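Drummer and Second Guitar Wanted: The Drilley Sessions

Hi all! Dirnamell is looking for a drummer and a second guitar player to finish our first full-length record and then go play it for people. We're a folk-rock band with a soft spot for loud endings (think slow verses, big harmonies, and then everybody leaning in at once). Kirsten Leclerc writes and sings, Wayne Paquette plays bass and pedal steel, and I do keys and whatever else is lying around.

We have 5 songs tracked and a pile more in demo form. Our old drummer moved away in June and left on great terms, so the chair is wide open and the parts are yours to rethink.
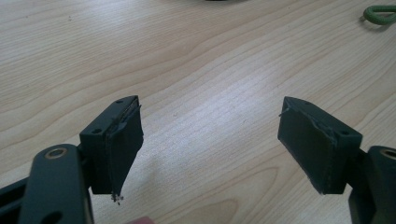
Rehearsals are every Tuesday at 7 p.m. in our room in Borngate, and we'd love you to stay for the whole evening. Half of our best ideas have shown up after we put the instruments down and started talking through a song at a table, pale wood with a grain that runs in long waves. If you like that part of being in a band as much as the playing, we'll get along!

Drummers: brushes are a big plus, and you should be happy playing quietly. Guitarists: electric mostly, some acoustic, and please sing if you can, even a little. You don't need to read music. You do need your own gear and a way to get it here.

Shows pay an even split. The biggest room we've played holds 200, and we'd like to do more of those.

To try out, send two recordings of you playing anything you love (phone recordings are fine) and a few lines about yourself to Yvette Kowalchuk, who handles our booking. We'll write back to everyone.

Can't wait to hear you,
Finn Meinecke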